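Bench practice for two-arm plug handling: what should be written down?

Asked in: Robotics and automation > Rules and good practice
Thread 2481

Our training centre is preparing a written procedure for a pair of table-mounted arms that handle plugs, chargers and power strips within a walled enclosure. Both arms work over the same tabletop and each carries a wrist camera. The general site rules at Prilirum deal with guarding and emergency stops, but they are silent on the layout of the table and on the conduct of the operator between runs. I should be grateful for guidance on what a short local rule ought to contain, and whether the power strips may be live while the arms are moving.

Zihan Liao

Answer 1 (accepted) — Elaine Magalhães

The local rule should be separate from the risk assessment and should fit on one sheet. I drafted ours for the Cedenero workshop in May and it has been revised once. The pictures show work of the type you describe.

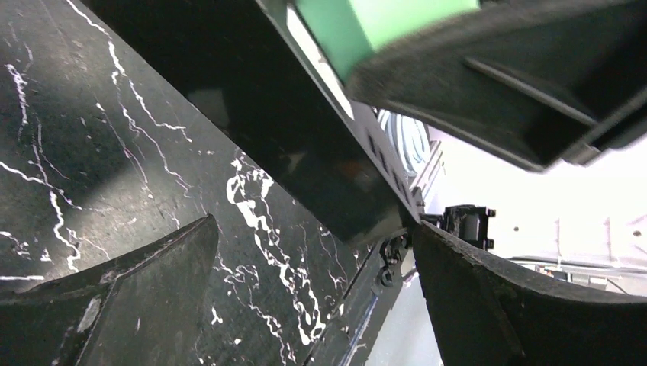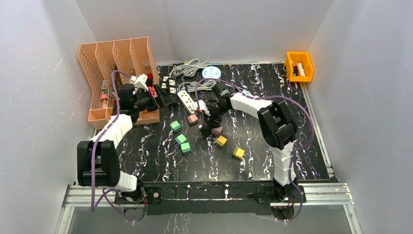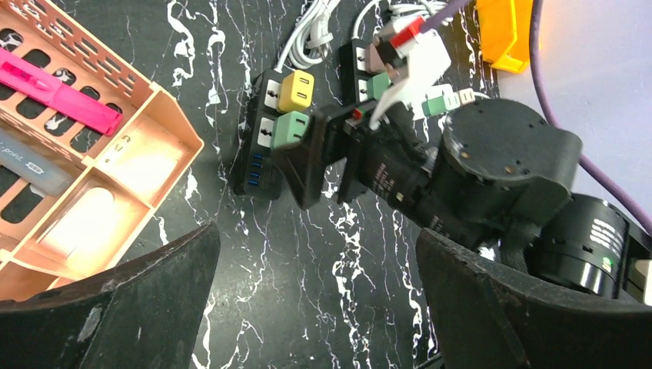
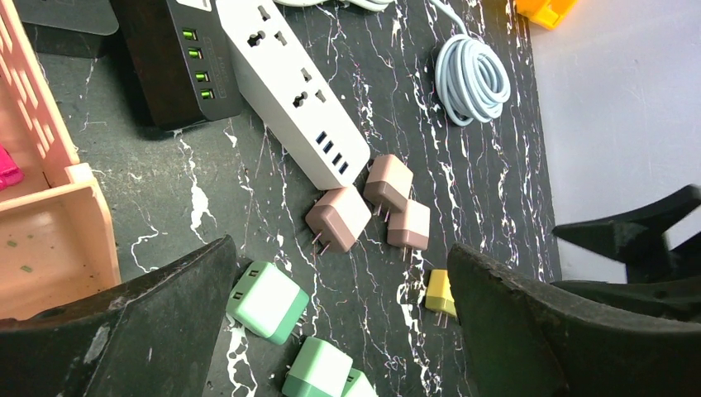 Suggested headings for the local rule

1. Supply. Strips and socket blocks used as handling objects are to be disconnected from the mains before either arm is enabled. Where a task requires an indicator or a USB port to be powered, the supply must be extra-low voltage and the task sheet must say so. A metal finger or a loose prong near an open socket is sufficient reason for this rule, whatever the skill of the operator.

2. Shared area. Only one arm at a time may enter the middle of the table unless the task sheet permits both. The sheet names the arm which has priority.

3. Cables. Spare cable is to be coiled and placed towards the back of the table. Cables belonging to the arms must have enough slack for full travel and are to be checked at the elbow and wrist at the start of each shift.

4. Loose objects. Small chargers are to be set out within reach of the arms. Anything that falls behind or beneath the table stays there until both arms are disabled.

5. Hands. No person reaches over the walls while either arm is enabled. A paused program does not count as disabled.

6. Gripper fingers. Scuffing of the surface is acceptable. Cracks, exposed fixings or a loose tip are not, and the arm is to be withdrawn from use until the finger is changed.

7. Records. Each stoppage is entered in the log with the task number and the name of the operator. Our form is no. 74, but any format will serve.

The rule should be signed by the person responsible for the cell and reviewed every year.

Answer 2 — Usman Gondal

I agree with the above, in particular item 5. I would add a limit on speed for new tasks. At Araújo the first 20 runs of any new task are carried out at reduced speed with a second person at the stop button. The limit is set in the controller — a notice on the wall is not adequate.

You should also check your insurer's wording before you allow any powered strip.

Answer 3 — Femi Ogbonna

We just unplug everything. See room 103 notice.

Comment by Zihan Liao

Thank you. Items 1 and 5 will be adopted as written. Does item 2 apply also when one arm is only holding an object for the other?

Reply by Elaine Magalhães

Yes. Handover is entered on the task sheet as a permitted case, and the holding arm remains stationary until the other has withdrawn.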